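Minutes, guest room working group, Clullovcombe House
2022-10-13
Held in the downstairs office. Minutes of the May meeting were read and accepted with one correction: the spare key is kept in the office drawer, as it was before.

## 1. Bedding

The bed in the back bedroom was discussed first. The group agreed to keep the present mattress for another year. The quilted top is sound and the complaints in the guest book were about the pillows.

- One pillow per bed is not enough for guests who read at night. Two per bed from now on, with a third on the closet shelf.
- Pillows go against the headboard, standing up. They had been laid flat in some rooms and standing in others.
- Sheets are to be left off until the day of arrival. The mattress airs better that way, and the afternoon crew will have time to look for wrinkles and bits of paper before making up.

There was some disagreement over mattress covers. The Vornico covers wash well but slip at the corners. The Kazemi ones stay put and take two cycles to dry. It was decided to order 4 of the Kazemi covers and look at them again after the winter. The Vornico covers stay in use until they wear out.

## 2. Room checks

The checklist was too long and people were skipping the second page. It has been cut to one page. The order is now bed, floor, window, bathroom, closet. Small trash such as tissues is to be picked up before the bed is made, including anything on the mattress itself. Two guests mentioned this in the summer.

Time allowed per room stays at 30 minutes. A request to raise it for the two upstairs rooms was turned down for now, to be looked at again if the stairs carpet goes in.

## 3. Bed rails and headboards

The dark headboards show dust. A dry cloth first, then a damp one. No spray polish, as it marks the pillowcases.

Side rails should be wiped at every changeover. Screws on the rails are to be tightened twice a year. The rail in the front bedroom creaks and will be done this week.

## 4. Laundry

Dastard Laundry has asked for bags to be tied and labeled by room. Agreed. White pillowcases go in a separate bag from towels. The missing bag from last month has come back, short one bath mat.

## 5. Money

The linen account stands at $2,577. The covers and the extra pillows will come out of this. No other spending was approved.

## Actions

- Order covers and pillows
- Print the new one-page checklist and post 3 copies, one per floor
- Tighten the rail in the front bedroom
- Write to Dastard Laundry about the bath mat

The next meeting will be set once the covers have arrived.

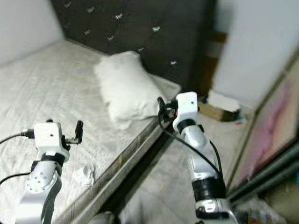 Item 1: quilted mattress with white pillow at the headboard, sheets off.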